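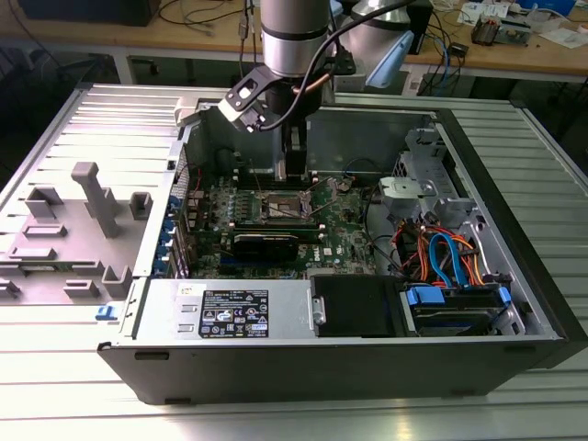
Slide 1. Title, then straight in. The subject is the order of work when stripping a used desktop tower for parts: what comes out first, what stays put until last, and what gets damaged when the order is wrong. The figures come from the Plonstead bench, 622 towers received and 429 stripped to the bare chassis by the close of the count. Say now that a processor socket counts as a part. Point to the top of the green board: socket empty, metal retention frame in place, lever raised, contact pins exposed. From this state on, nothing gets carried over the socket, and no screws get dropped near it. A bent pin writes off the board.

Slide 2. Laying the tower down.
Side panel up, feet away from you. Release the latch, lift the panel clear, set it flat to the left with the inner face up. Do not lean it on the case. Loose brackets travel with the panel.
Pause here. Ask who still works with the tower standing.

Slide 3. Order of removal.
Power lead out, then hold the power button for 10 seconds.
Data cables at the drive end first, board end second.
Hard drive, in its caddy.
Expansion cards.
Memory.
Heatsink and processor.
Board.
Power supply last. It is heavy and it keeps the chassis from sliding.
Kettler's old sheet had the power supply second. Jolanta Michalski changed it in December, and the Skiltcombe bench followed. Do not spend more than a minute on the history. 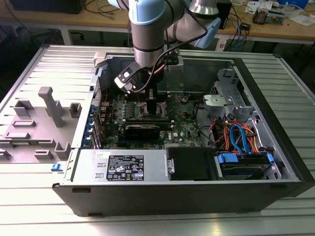 Slide 4. Cables. Most lost time is here — more than on screws. A technician who pulls the drive before freeing its leads ends up working one-handed, with the other hand holding the drive. Look at the right side of the case: orange, red and blue cables are bundled above the drive cage, and one blue SATA cable makes a full loop. Trace each lead to both ends before touching a connector. The blue rails on the drive stay on it until it reaches the drive shelf.

Slide 5. Labels.
Photograph the power supply label before removal and enter the wattage in Gitier. Parts without an entry go to scrap after 40 days. Expect a question on this. The limit is storage space and is not open for discussion today.

Slide 6. Questions, then the handout. Spare copies are on the side table — one per bench, please.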